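Can a robot do your chores?

A robot arm can pick up a cup. Clearing a whole table is harder. Cups, forks and napkins differ in shape and weight, and each needs a different grip.

Many robots practice in a simulator first. A simulator is a computer program that copies a room and the rules of motion. A dropped plate costs nothing there.
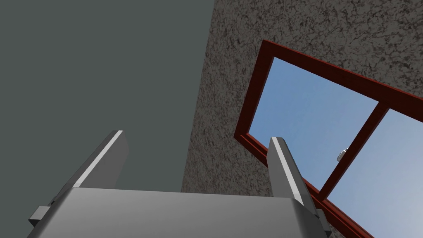
Practice takes many tries. The Himau program runs 3,000 tries for one chore, such as opening a drawer. The robot then repeats the chore in a real kitchen - and often does worse, as real drawers stick.

So, can machines do chores yet? A few, slowly. Folding a shirt is still difficult for most of them.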